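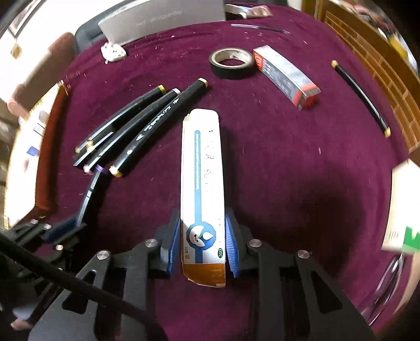 Do you keep medicine in the carton or throw the carton out?

Posted by Heloísa Barbosa, September 17, 2018

I am sorting out the medicine cabinet at my mother's apartment and have everything spread over her dining table. Most of it is over-the-counter stuff in long cartons, and the cartons are the problem. They are half empty, the flaps are torn, and they take up two shelves in the bathroom plus a drawer in the kitchen.

My plan was to take everything out of the cartons and put it in one of those Clesetti drawer boxes with the dividers. My sister says I should never separate medicine from its packaging. She also says I can't write on the cartons, and I had already started doing that with a marker, putting the month we opened each one on the end flap.

So I would like to know:

Is it fine to throw away the carton if the strip or bottle inside has the name on it?

Is there any harm in writing on the carton, and where do you write?

What do you do with the folded leaflet? Some of these have two of them.

My mother is 78 and takes only one prescription, which she keeps by her bed, and I am not touching that one. This is all the cold, allergy, stomach and headache stuff. She lives alone but my nephews visit on weekends.

Marlene Arruda

Keep the cartons. I worked the counter in a small pharmacy for a long time and the most common thing people brought in was a loose strip with half the pills gone and the printing gone with them. The name is printed across the foil, so once you push a few out you may be left with half a word. On many strips the expiration date and lot number are only at one end, and of course that is the end people start with or cut off.

The carton has the full name, the strength, the directions, the warnings and the date. With over-the-counter medicine that matters more than with a prescription, where the pharmacy label tells you what to do. Two boxes from the same maker can look nearly the same from the front and one is 500 mg and the other is not.

Writing on them is fine. I would tell your sister that people do it all the time. Just don't cover these:

the expiration date and lot number
the active ingredient and strength
the directions and warnings

The end flap is a decent place if there is nothing printed on it. Look first, as a lot of makers stamp the date on an end flap. If the flap has print on it, use a blank part of the long side. A fine permanent marker works best on a glossy carton. Ballpoint skips and washable marker comes off on your fingers. Let it dry a minute before you stack anything on top.

Write the whole thing, "opened October" and the year. In two years you will not remember which October it was. For liquids and eye drops the opened date is the one you need, and the leaflet tells you how long they keep after opening. For tablets in a sealed strip I go by the printed date.

Torn flaps can be taped. Put the tape on the back side and keep it off the print, or it will lift the ink if you ever pull it off.

Leaflets stay in the carton. If there are two identical ones, recycle one. Check that they are the same first - sometimes one is in a second language.

Also, please get it all out of the bathroom. The steam is bad for it. A high shelf in a bedroom closet is better, and with the nephews coming over I would use something with a latch.

Zixuan Feng

I throw out all the boxes and have never had a problem. I use a Koppel tackle box from the garage. Takes 3 minutes to find anything.

Silvana Leite

I do something in between. If the carton is in good shape it stays. If it is crushed or much too big for what is left in it, I cut out the panel with the name, strength and directions, and the piece with the date, and put both in a zip bag with the strip and the leaflet. One medicine to a bag, always. The bags stand up in a shoebox like file cards and my husband can find the antacid without calling me at work.

Store cartons on end with the name facing up if your drawer is deep enough. Laid flat in layers, you only ever see the top ones and end up buying the same cough tablets again.

For the expired ones, don't put them back in a bag "for now." Our pharmacy has a drop box by the door. Call and ask, because some take pills but not liquids.

Heloísa Barbosa

Thank you. Cartons are staying, except two crushed ones that I will do Silvana's way. I checked the flaps I wrote on and I had gone over the date on one of them. It is still readable if you tilt it, so I copied it onto the side. The drawer box is going back to the store, and I'm looking for a bin with a latch that is tall enough to stand the long ones up in.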